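Try 12

Five in the morning. Kettle on, shop door propped with the fire extinguisher, which Hae-won hates. She's not here though. Just me and the arm.

"Again," I tell it. Like it listens.

It goes down. Stops short. Opens and closes on nothing, comes back up very pleased with itself.

Eleven tries since midnight. I write them on the back of the Bondel invoice, the one for the servos, overdue. Try 1, short. Try 2, short. Try 3, knocked the die clean off the table and I spent a good while under the bench with a flashlight in my teeth.

It's the green die from Bongani's box of games. My brother's. He rolled it for everything. Who does the dishes. Which road. Whether to tell Mom about the car. Six meant yes and he got a lot of sixes, that kid, I never did work out how.

He flies in at noon with Anathi and the baby. I said on the phone, back in May, I'll have something to show you. Stupid. You say a thing like that on the phone and then it's some 60 hours of printing and a gripper that comes out crooked twice.

Hae-won redid the fingers for me. Curved them in. "Yours looked like salad tongs," she said. They did. Hers are better and I haven't said thank you yet, should do that.

Text from Sebastian. He's up too, night shift at Irnen. did it work

no, I type.

check your elbow

Checked the elbow. Checked it at two, checked it at three. Elbow's fine. I go through the file instead, scrolling with a thumb that's all burnt from the soldering iron, and there it is. Line 3488. I'd left the old finger length in. The salad tongs. It thinks its hands are shorter than they are, or longer, I can't hold it in my head anymore which way round, I just change the number. Save. Load it. Tea's gone cold. Put the die back on the paper, turn it so the six faces me.

Try 12. 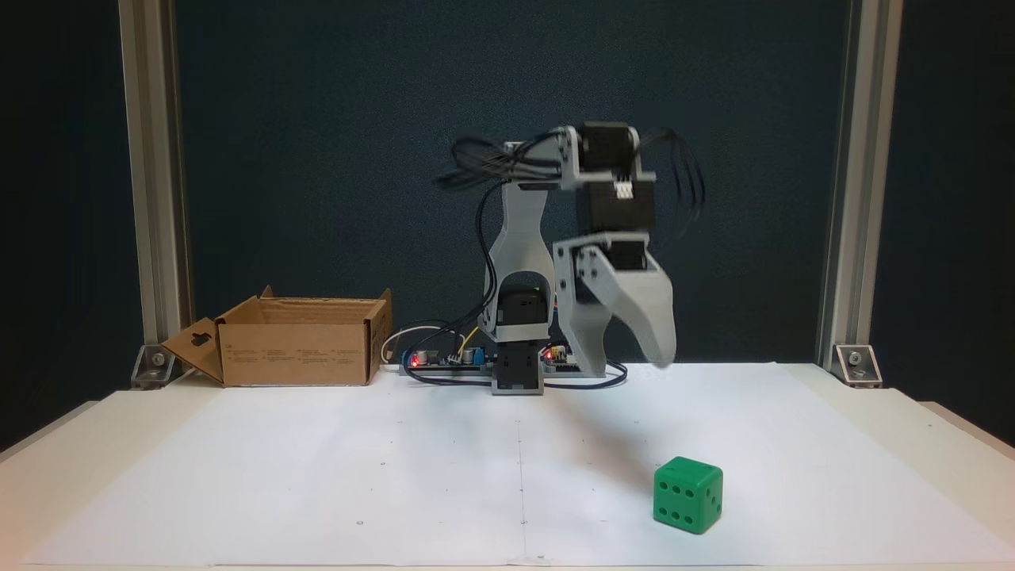
I don't breathe. There's the whine of the shoulder, then the little one, the wrist, it always clicks. A truck goes by outside and I swear at it out loud, a whole truck, for existing.

My phone buzzes on the bench. Sebastian again, or Bongani from the airport, or teh bank. I let it buzz.

"Come on," I say. "Dishes. Which road. Come on."

The wrist clicks.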